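**Damp in a first-floor flat, Farau. Notes from one logging run.** Thread, long. Mute if you own your own walls and they're dry.

---

Background: solid brick, single skin, north-facing bedroom, black spotting in the outside corner behind the wardrobe every winter. The letting agent's position has always been "open a window". Mine was that it's rising damp. We were both partly wrong, me more so. It's a first-floor flat.

---

Kit: one Bokon logger in the bedroom, temperature and relative humidity, one reading every 20 minutes. 3132 readings, so 43.5 days. No gaps. Battery was fine at the end.

A second logger outside would have been better. I used the nearest weather station and accepted the error.

---

First thing, for anyone who has bought a hygrometer and is now staring at it: relative humidity on its own tells you very little. It's the amount of water in the air as a share of what air at that temperature could hold. Change the temperature and the figure moves without any water going anywhere.

---

Worked case. Outside air at 5°C and 92% RH sounds soaking. It holds a bit over 6 g of water per cubic metre. Bring it indoors, heat it to 20°C, add nothing, and it reads 36%.

So yes, opening the window on a wet winter day does dry the room. The agent gets that one.

---

What you want to track is dew point, or grams per cubic metre if you prefer. Either can be worked out from the two readings you already have. Magnus formula, one column in a spreadsheet. Most logger apps will export a CSV if you dig far enough into the menu.

---

Room air at 20°C and 60% has a dew point of 12°C. Any surface at or below 12°C gets water on it. Glass does this first and you see it. The corner of a solid wall does it next and you don't, as there's a wardrobe in the way.

---

Mould doesn't wait for the dew point either. It needs a surface that sits above 80% RH for long enough, and a cold wall gets there while the middle of the room still looks respectable. My logger was on the bedside shelf for the first week, reporting a very healthy room.

---

Moved it to the floor behind the wardrobe for the rest of the run. Same room, same air more or less, colder, and RH well up on the shelf figure. Dew point barely changed between the two positions. That was the most useful finding of the whole exercise and it cost nothing.

---

(Yes, moving the only logger partway through is poor method. I've split the data at the move and treated it as two sets. Don't write in.)

---

Pattern in the data:

- Dew point climbs overnight with the door shut. That's breathing.
- Falls after the window is opened in the morning, fast.
- Jumps again in the evening when washing is on the airer. Large, slow, goes on for hours.

---

The airer is the big one. A spun load still carries a couple of kilos of water, and all of it ends up in the air of whichever room you've put it in. Cooking and showers make sharper peaks but they're short, and the fan catches some of it.

---

On the fan. The bathroom has a Jumham, wired to the light, no overrun. It stops when you leave, at the point when every surface in there is wet. I asked for an overrun timer. Reply pending since May.

---

Quick check for any extractor: one sheet of toilet paper against the grille. If it doesn't hold, clean the grille and try again. If it still doesn't hold, the duct is blocked or the flap is stuck. Then check there's a gap under the door, as a fan can't pull air out of a sealed room.

---

Dehumidifier: borrowed a Sison compressor model from Smaranda Moldovan upstairs. Ran it in the box room with the airer, door closed, window closed. Evening jump in the bedroom dew point disappeared from the trace.

---

Do not run one with the window open. You will be drying Farau.

---

Compressor types lose a lot of output in a cold room. If the space is unheated, look at desiccant instead. Higher power draw, but the heat goes into the room, so it isn't all lost.

---

Things I tried that made no difference I could measure:

- Salt tubs from the hardware shop. They collect water and it looks impressive in the tub. No step in the trace.
- Houseplants out of the bedroom. Nothing.
- Leaving the wardrobe doors open.

---

Things that did:

- Airer out of the bedroom.
- Wardrobe pulled off the outside wall by a hand's width.
- Low steady heat in place of two hard bursts. Air warms in minutes, brick takes most of a day, and it's the brick that grows the mould.

---

Someone will ask about anti-mould paint. It contains a biocide, it works for a while, the wall underneath is exactly as cold as before. Clean first, paint second, and don't expect it to fix the humidity.

---

Also: never brush dry mould. Damp cloth, fungicidal wash, leave it for the time on the label, wipe, bin the cloth.

---

Storage against outside walls follows the same rule as the wardrobe. Cardboard is the worst of the lot. It takes up moisture, holds it against the plaster and feeds whatever grows. I lost a box of cables and a decent atlas that way. Solid lidded tubs are fine if what goes in is dry, and bad if it isn't. For linen and shoes I now use open plastic with holes in the sides, kept off the wall.

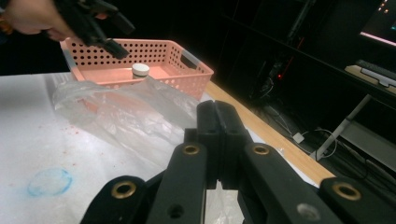
Spreadsheet has the Magnus column set up already, temperature in B, RH in C. Will post the link on Friday once I've taken the address out of the header row.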